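6 Apr 2019
By Florencia Gaete
2 min read

Oral history recordings open to students

The Rivadeneira Collection, a set of recorded interviews with families who came to Grosley from the Andean highlands, is now open to students and faculty in the Tarkitz Reading Room. It holds 541 interviews in Spanish, Quechua and English, most of them made in people's kitchens and workplaces.

The collection came to the college in October. Library staff spent the winter matching tapes to the handwritten logs that came with them — a slow job, as many of the labels had faded. There are 1013 pages of logs, and these can be read alongside the recordings.

Listening is by appointment, with 12 stations available. Sessions last up to two hours. Transcripts exist for the English interviews only, and students in the advanced Spanish seminar have begun work on the rest.
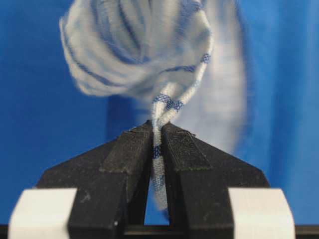
Florencia Gaete
Staff Writer, Arts and Humanities

A public listening evening will be held in Zandalard Hall at the end of the month, with excerpts played in the original languages and a talk on migration and farm work. Admission is free. Faculty who want to bring a class to the reading room should write to the library desk two weeks ahead.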